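Clearing the white desk

I put off dealing with the white desk for most of November. It had become the place where everything landed: mail, two dead keyboards, a box of cables, the manual for a Zein printer I got rid of years ago.

I started with the paper. There were 476 sheets in the pile, which I know only because I ran them through the scanner and it keeps a total. I kept 265 of them. The rest went to recycling, apart from the bank statements, which I shredded.

The cables took longer. I kept one of each type and put them in a Custik pouch with a label on it. Pens that didn't write went in the trash. The stapler went back to the kitchen, where people use it.

Then I wiped the top with dish soap and warm water, twice. Some marks won't come out. I tried a paste of baking soda on one corner and it made no difference, so I stopped there. I looked at buying a desk mat from Drosik to cover the worst part, but I'd only start piling things on it again.

My rule now is that whatever I bring to the desk leaves with me at the end of the day. Small supplies go in the plastic drawers underneath. The bottle with the green cap can stay.
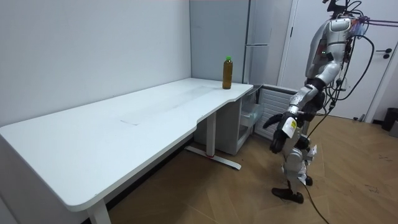 Bastien Lefèvre wrote in the comments that he had the same problem and the daily rule never held for him past 3 weeks. What worked was moving his mail tray next to the front door, so the paper didn't reach the desk in the first place.

I don't have a mail tray, but there is a shelf by the door with nothing on it except gloves. I'll try it there and move the gloves to the closet.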